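Ivberg FL-3 Fixed Methane Monitor

The FL-3 is a fixed-point methane monitor for wellheads, separators, tank batteries and compressor pads. It takes a continuous open-path reading, logs it locally and reports to the site gateway over a low-power radio link. It is built by Flutance under the Ivberg name and replaces the FL-2, which stays in the parts catalog.

Typical use

Operators who lease on public land are often asked to show when a leak started, when it was found and when it was repaired. The FL-3 keeps a time-stamped record for each of those steps. The record is stored as plain text and can be opened without Flutance software. It is not a substitute for an optical survey where the lease or permit calls for one.

The monitor can be mounted on a 3-inch pole, a skid rail or a fence post with the wide bracket. Place the sensor head downwind of the equipment for the prevailing direction, with a clear line to the reflector. Grass and brush in the beam will raise the signal-loss count and may trigger a maintenance flag. Trim growth along the beam line before commissioning and check it again each October.
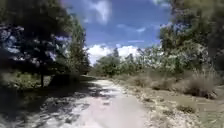 Gravel path with a leafy tree on the left.

Power and enclosure

The standard kit includes a solar panel, charge controller and sealed battery. With no sun, a full battery runs the monitor for 19 days at the default reporting interval. Shorter intervals reduce this figure - see the power table in the installation manual. A line-power kit is sold separately.

The enclosure is powder-coated aluminum with a gasketed door and two cable glands. The door takes the same key as the FL-2. Operation is rated to 95 percent relative humidity, non-condensing. The optical window has a heater that switches on when the internal sensor reads near the dew point. The heater can be turned off in firmware, but this is not advised at sites with morning fog.

Calibration

Each unit ships with a factory certificate signed by the calibration lead, Urs Reisinger. Field checks use a sealed reference cell that slides into the beam path. Run a check after any move, after a window replacement and at the start of each reporting period. A failed check is written to the log and cannot be deleted. The unit continues to record, but readings are marked unverified until a check passes.

Data and reporting

Readings are stored on the internal card and sent to a Lidel gateway. One gateway serves all monitors on a pad. Alarm limits are set per monitor, with separate values for short peaks and sustained readings. Export formats are CSV and fixed-width text.

Firmware 3 adds a daily summary file and fixes a fault that repeated the final record before a restart. Units on earlier firmware can be updated through the gateway. Allow the update to finish before opening the enclosure.

In the box

Monitor with sensor head
Reflector and mounting plate
Solar kit with battery
Reference cell in padded case
Pole bracket and hardware
Installation manual

Ordering

List price is $3,868 per monitor, gateway not included. Sales and service are through Abbasi. For quotes, contact Sobia Hashmi. For site layout questions, send a pad drawing with the wind record to Muchen Xue in applications. Returned units need a service number on the outside of the carton.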